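Leonardo Vitale has been teaching a robot to do household chores for long enough that his own kitchen has started to annoy him. "I fold a tea towel at home and think, that was a bad one, delete it," he says.

Vitale runs data gathering for Zhuravel, a project that wants two-armed machines to learn by copying people. The learning system itself, which goes by Leltura, lives with another team. His job is to feed it: someone steers the arms through a task, the cameras record it, and the whole thing is filed with a sentence saying what was done. Then they do it again. A decent task wants 300 of these before anybody upstairs will look at it.

"People picture a laboratory," he says. "It's mostly a roster."

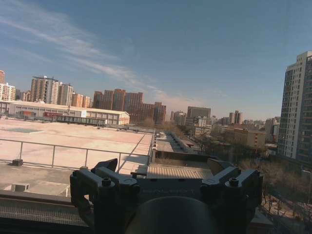 The wrist cameras are his favourite subject and he needs little prompting. A head camera tells the system where everything is in relation to everything else, but when the fingers close on something small, the wrist is often the only one with a decent seat. It also has no manners about what it looks at. Lift the arm near a window and you get both fingertips in focus with apartment towers behind them, bare trees off to the right and a great deal of blue sky, none of which has any bearing on putting a cup away. Vitale keeps those recordings. "If it only ever sees a grey wall, it'll decide the grey wall is part of the job. I'd like it to learn that a skyline is none of its business."

He is less relaxed about the labels. Vitalii Hrynyshyn, who checks them, once sent back 20 in a morning because the operator had written "tidy up" on every one. I ask Hrynyshyn whether that was harsh.

"Tidy what? Up where?" he says, and goes back to his screen.

The two of them disagree about mistakes. Hrynyshyn would throw out any attempt with a fumble in it. Vitale wants the fumble kept, provided the operator recovers, on the grounds that a machine raised on perfect examples has no idea what to do once it has dropped the sponge. They have been having this argument since November - politely, in a shared spreadsheet.

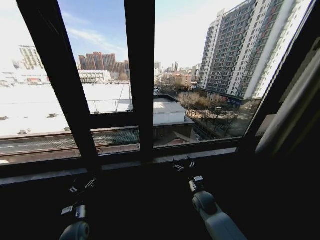 Both arms at the window, with snow on the roof outside. The head camera's view takes in the sill and the towers.

Low sun is the other quarrel. Glare changes by the hour, and an operator who starts at 9 is recording in a different room, as far as the cameras are concerned, from one who starts after lunch. Vitale's answer is to spread each task across the day. The operators' answer, he concedes, is that they'd like to finish one thing before starting the next.

Does he ever steer the arms himself? "On Fridays. I'm slow, and Vitalii rejects most of it."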